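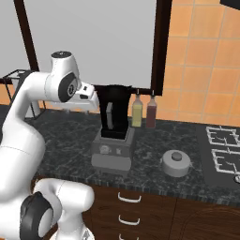 仿真厨房中的白色机械臂，末端夹爪停在搅拌机旁。（Trillholm 供图）

机器人公司 Trillholm 三月开放了一套远程示教平台，操作员在自己的电脑前就能带着仿真厨房里的机械臂把一项家务做一遍，系统同时记下整个动作过程，用来训练控制程序。首批对外提供的示教记录共1842条，由162名操作员完成，内容全部是厨房台面上的操作。

平台取名 Hadach，由 Trillholm 与 Clornerthorpe 理工学院的机器人实验室共同开发，前后用了两年时间。项目负责人 Sizwe Lekota 介绍，团队最早的做法是请人到实验室，握住真机的手臂一步一步拖着走。这种办法得到的数据质量不错，但一台机器一次只能教一个人上手，排期很紧，换一种台面布局还要花半天重新摆放。

“人站在手臂旁边，身体会挡住相机，拖动时手上的力也会传到关节里。”Lekota 说，“后来我们把大部分采集挪到了仿真环境，真机留着做验证。”

在 Hadach 里，操作员可以用两种方式控制机械臂。一种是手持控制器，手怎么移动，夹爪就怎么跟随，扳机键控制开合；另一种是键盘加鼠标，适合没有控制器的人，速度慢一些，移动按固定步长进行。画面由仿真程序实时渲染，操作员可以切换视角，包括从机械臂侧后方看台面的视角和装在腕部的近距离视角。网络延迟过高时，手臂会自动减速，超过设定上限则停在原位，等待连接恢复。

每条示教从一句任务说明开始，例如“按下搅拌机的按钮”“把锅盖放到台面上”“把油瓶移到灶台边”。操作员读完说明后点击开始，动作完成后点击提交。系统保存的内容包括各关节的角度、夹爪位置与开合状态、每一帧的画面，以及台面上各物体的位姿。单条记录最长为300秒，超时的记录不会进入训练集，操作员可以选择重做。

同一项任务会由不同的人重复多次。平台每次都会改变台面物品的摆放位置，有时也更换墙砖、柜门和台面的花纹。实验室研究员 Khanyisile Kruger 说，布置如果一成不变，训练出来的程序往往只记住了一条固定路线，物品挪开一个手掌的距离就会抓空。

Kruger 主要负责审核示教记录。她说，新手最容易出问题的地方是接近物体的那一段：夹爪从上方直冲下去，碰到把手才往回退，程序会把这个多余的动作也一并学进去。目前的要求是，在接触物体之前先停稳，确认夹爪朝向，再慢速靠近。需要按按钮的任务，还要求夹爪在按下前合拢，以免侧面蹭到旁边的旋钮。

“我们不要求做得快，要求动作连贯，别人看回放时能看懂你想干什么。”她说。

审核分两道。第一道由程序完成，检查任务是否达到目标状态、手臂有没有与台面或柜体发生碰撞、关节是否接近极限位置。第二道由人看回放，主要看动作有没有明显的犹豫、反复和绕路。没有通过的记录会退给操作员，并在时间轴上标出有问题的片段，操作员可以从那一点接着做，前面合格的部分予以保留。这个“接着做”的功能是今年新加的，此前退回的记录都得从头再来。

操作员大多通过网络招募，上岗前要完成一组练习，内容包括把夹爪移动到指定位置、绕过障碍物，以及抓取和松开一个方块。练习不计入正式数据。Trillholm 表示，报酬按通过审核的条数结算，任务难度不同，单价也不同，练习阶段另有固定补贴。

厨房电器厂商 Makhubela 是这套平台的首个企业用户。该公司计划用示教数据测试机械臂能否操作自家产品，重点是旋钮、按钮和把手一类的部件。按照双方的安排，Makhubela 提供电器的三维模型，由 Trillholm 放入仿真厨房，再交给操作员示教。Makhubela 方面没有透露涉及的具体型号，只说第一阶段以台面小家电为主，烤箱和洗碗机要等到后续阶段再考虑。

仿真与真机之间的差距仍是这类方法的主要难题。Lekota 承认，液体、软的物体和较薄的锅盖在仿真中的表现与实际有出入，程序在仿真里能够完成的动作，搬到真机上有时会失败。实验室的办法是先用仿真记录完成初步训练，再在真机上补一小批手把手拖动的示教，用来修正接触时的力度。真机示教仍在 Clornerthorpe 校内进行，由实验室人员操作，暂不对外开放。

对于远程操作的安全问题，Lekota 说，目前外部操作员接触到的只有仿真环境，没有人能够从校外直接控制真机。如果以后开放真机远程示教，现场必须有人值守，并且手边要有急停按钮。

平台下一步将增加双臂任务，例如一只手扶住容器、另一只手拧开盖子。双臂示教需要两只控制器，键盘加鼠标的方式不再适用，团队正在修改操作界面和练习内容。新的任务还会用到打开的抽屉和柜门，操作员要先拉开抽屉，再从里面取出物品。

首批1842条记录可供高校和研究机构申请使用，申请时需要说明用途，并由所在单位确认。记录中不含操作员的姓名和声音，每人以编号代替。企业用户需与 Trillholm 另行签约。操作员招募同时进行，报名者须年满十八周岁，自备电脑，并能保持稳定的网络连接。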